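Glass patio table – what do you put under mugs and laptops?

Prornstead Home Forum > Outdoor Living

ela_urb
Hello everybody. I bought a round patio table with a rippled glass top and a dark metal rim, the Dalell one. We are four at home and now we all want to work and drink coffee outside. My question is about mugs and laptops. A mug does not stand so well on ripples, I feel it moves a little. And is it good to put laptops on such glass?
Elżbieta Urbańczyk 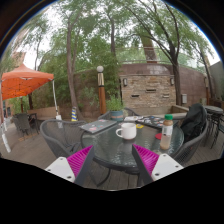

Replies (oldest first)

mossyporch
Nice table. I see the stickers on those laptops, my kids do the same. For the mug, try thin cork coasters. Felt gets dirty outside very fast.

Tomek_387
I don't agree about cork. Mine got moldy in March after two rainy weeks. Silicone is better, you wash it and it is done.

mossyporch
You left it in the rain, so it is not the fault of the cork :)

deckhand141
The mug is no problem. I would worry more about the plant. With a pot on the glass I always get a ring from the water, so put a saucer under it. And what is in the bottle with the green cap? If this is some kind of dressing, keep it away from the computers.

ela_urb
It is my sauce for lunch, it separates and I must shake it before I use it. The cap closes well. But I take your advice and I will keep it on the other side.

Tomek_387
About laptops – rippled glass is fine, the rubber feet hold. I have worked like this for two summers on an Edard table. Only don't leave them closed in the full sun.

mossyporch
I would still use a mat. On my table the glass becomes very warm after 2 p.m.

ela_urb
Thank you all. I will order the silicone ones first, and a saucer for the plant. Does anybody know if the mesh chairs can stay outside in winter?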